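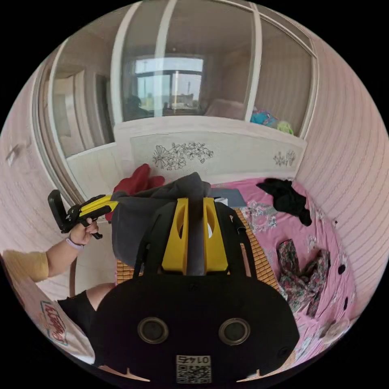 # The Altcombe Register

The Office of Unclaimed Effects at Altcombe was established to receive such property as passengers left behind on the Bosel line. Under its rules, each article was to be entered in the Register on the day of receipt, kept for 20 weeks, and then returned, sold or destroyed. No article was to be kept beyond that term without the written consent of the Superintendent.

The Superintendent was Mr Arvid Eklund. He had held the post for longer than the rules required him to state. In July the Office received notice from Cusel that it would close at the end of the quarter, and that a Deputy Inspector would attend to verify the stock.

The Deputy Inspector, Mrs Kerstin Solberg, arrived at half past eight in the morning and was given the desk by the window. She asked for the Register and for a list of exceptions. The Register was brought to her at once. The list of exceptions did not exist, and Mr Eklund informed her of this standing up.

"There is one exception," he added. "Shelf 8."

The article on Shelf 8 was a coat. It was a man's winter coat, dark brown, mended at both cuffs, and it had been handed in by a guard on the last train from Debnath. The entry was in Mr Eklund's hand. Under the heading "Contents of pockets" he had written: one letter, sealed, addressed to the Superintendent, Altcombe.

Mrs Solberg read the entry twice. She then turned back through the earlier pages to establish the date of receipt, and found that it fell in the first month of Mr Eklund's service.

"The letter was addressed to this Office," she said. "Was it opened?"

"It was addressed to the Superintendent. I was the junior clerk at that time. The Superintendent was on leave, and he did not return from it."

"You were appointed in his place."

"In the spring. By then the coat had passed its term, and I was required to give written consent for it to remain. I gave it. I have given it every 20 weeks since."

He produced the consents. They were tied with tape, in order, and each bore the same two lines and the same signature, which grew smaller over the years. Mrs Solberg examined them and found no fault in the form.

The sale of the remaining stock was to be held in the goods shed. It had been valued at up to 3,000 crowns, the greater part being umbrellas. The coat had been given no value. Mrs Solberg explained that it could not travel to Cusel, where there was no shelf for it, and that a sealed letter could not be sold.

"The addressee may claim it," she said. "The post of Superintendent lapses at six o'clock this evening."

Mr Eklund asked whether a claim form would be needed. She replied that it would. He went to the cupboard, took a form from the top of the pile and completed it in full, giving the Office as his address. She stamped it at ten minutes to six.

The coat was brought down. Mr Eklund took the letter from the inner pocket and placed it, unopened, in his own. He then signed for the coat as well, put it over his arm and asked Mrs Solberg whether she would be taking the Debnath train.

She said that she would. He locked the door and gave her the key, and she entered it in the Register, on the line beneath the coat.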